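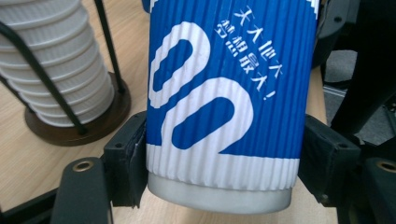 Gobelet à paroi ondulée, décor bleu et blanc, inscription en caractères chinois.

Gobelet carton à paroi ondulée - série Tirstead
Distribution : Pladevel, dépôt d'Endedville
Fiche mise à jour le 2024-04-30

Désignation
Gobelet haut à usage unique pour boissons chaudes, composé d'un gobelet intérieur lisse et d'un manchon extérieur en papier cannelé. Les cannelures sont verticales. Le manchon s'arrête avant la base : la partie inférieure du gobelet reste lisse et dépasse, légèrement rétrécie vers le bas.

Décor
Fond bleu, grands motifs blancs arrondis à extrémités douces, bande blanche non imprimée en partie basse du manchon. Deux lignes de caractères chinois sont disposées en biais ; la seconde se termine par un point d'exclamation. L'impression suit le relief du papier, ce qui donne aux contours des motifs un aspect légèrement crénelé. Ce rendu est inhérent au procédé et ne constitue pas un défaut. Les petits caractères sont plus sensibles que les aplats : pour un texte client, prévoir un corps généreux et éviter les filets fins.

Conditionnement
Référence article : 761
Manchette : gobelets emboîtés sous film
Carton : 6 manchettes
Palette : 208 cartons, filmée, non gerbable
Commande minimale : 3 cartons, décors non panachés dans un même carton

Les manchettes entamées se conservent film refermé, ouverture vers le bas. Le stockage se fait à plat, à l'abri de l'humidité et des produits odorants. Un manchon écrasé ne reprend pas son relief et perd une partie de son pouvoir isolant. Ne pas poser de charge sur un carton ouvert.

Utilisation
Service de café, thé, chocolat et infusions, sur place ou à emporter. La lame d'air entre les deux parois limite le transfert de chaleur vers la main et dispense du manchon rapporté. Le remplissage s'arrête sous le bord roulé pour permettre la pose du couvercle. Le gobelet ne va ni au four à micro-ondes ni au lave-vaisselle.

Pour le désemboîtage, saisir le gobelet par le manchon et tourner d'un quart de tour. Tirer par le seul bord roulé peut l'ovaliser, après quoi le couvercle ne tient plus sur toute la circonférence. En distributeur vertical à ressort, régler les lèvres sur le diamètre du bord et non sur celui du manchon.

Intérieur et bord
L'intérieur est blanc, sans impression. Le bord roulé, blanc également, forme un anneau épais et lisse autour de l'ouverture. La paroi extérieure reste cannelée et blanche entre le bleu et le bord, de sorte que les lèvres ne touchent pas la zone encrée dans les conditions normales d'usage. 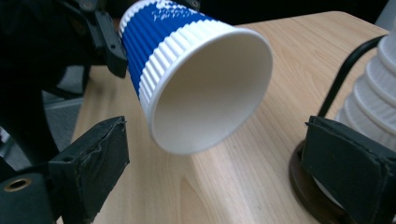

Kamil Čierny signale que le relief tient bien en main, même avec un thé servi très chaud, mais que les manchettes prennent nettement plus de place que des gobelets à simple paroi. Il a dû libérer une seconde étagère sous le comptoir et demande si un couvercle plat existe pour cette série.

Réponse du service commercial : l'encombrement vient de l'épaisseur du manchon, qui empêche un emboîtage profond. À nombre égal, compter une pile plus haute. Le couvercle plat a été retiré du tarif en décembre ; seul le couvercle Negri à bec reste disponible, en blanc ou en noir. Les anciens couvercles plats encore en stock chez les clients restent compatibles.

Accessoires (vendus séparément)
Couvercle Negri à bec, blanc
Couvercle Negri à bec, noir
Porte-gobelets en cellulose moulée
Distributeur vertical à ressort, fixation murale

Décors et réassort
Les décors de la série changent selon les tirages. Un réassort peut donc comporter une teinte de bleu légèrement différente - préciser le numéro de lot à la commande si l'homogénéité est nécessaire. Les échantillons sont expédiés à l'unité, sans couvercle.

Retours
Acceptés sur cartons non ouverts, au dépôt d'Endedville uniquement. Les cartons mouillés ou enfoncés à la livraison doivent faire l'objet d'une réserve écrite sur le bon du transporteur.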